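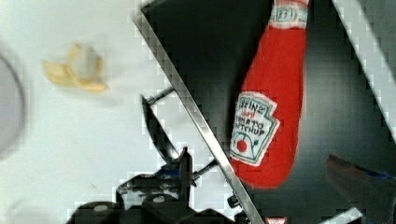
11 min read

Figure 3. Wrist view from one episode of the tray task. The plush ketchup bottle lies on the dark surface between the metal rails, with the gripper in the foreground.

4.2 What the episodes contain

The Hundetti set holds 3429 episodes gathered by teleoperation on a single arm. Earlier reports on the set, including our own workshop note, quoted that total as if it spoke for itself. We no longer think it does. A learner trained on all of it placed objects no more reliably than one trained on a third of it, and the obvious reading, that the extra episodes repeated what was already there, deserved a proper check before anyone paid for another round of collection.

One of us (Ruotsalainen) went through the episodes by hand and marked each one for object, starting pose and outcome. Of the full set, 1162 begin with the target object already in the tray, as opposed to on the table. These had been filed under "pick and place" together with the rest. Whether a policy gains anything from mixing the two is an open matter. In our runs it mostly learned to hover near the rail.

Figure 3 is a fair sample of what the policy receives from the wrist. The soft bottle is large and bright against a dark background, and its label can be read in part. It is hard to imagine an easier object to find by colour alone, and we suspect that finding it by colour is all the network has done. When we swapped the toy for a grey one of similar size, the approach failed often enough that we stopped the trial early. A banana peel sits on the white table on the far side of the rail in the same view. The operators' notes call such items distractors. A pale yellow object on a white table does little to distract from a red one on black, and we would not use the word.

The gripper itself also takes up much of the lower part of the view and overlaps the rail. Akinola, the labelling tool used for this set, has no field for how far the hand hides the workspace. An episode in which the contact point is hidden is therefore stored with the same quality score as one in which it is plain. We added the field ourselves and filled it in for 315 episodes, drawn at random. The labels are coarse (clear, partly hidden, hidden) and were made by one person, so no agreement score can be given.

4.3 Operators and habit

All episodes at the Plekstead site were driven by 2 operators. Both approach soft objects from the same side, and both pause before closing the fingers. The pause shows up in the trained policy as well, at times with nothing between the fingers. Uvance, the controller software, smooths the recorded motion before it is saved, and this may lengthen the pause. We could not test that, as the raw signals were not kept.

We do not claim that a smaller and more carefully chosen set would have done better. The comparison in Section 5 uses subsets picked after the fact, by people who had already seen the failures.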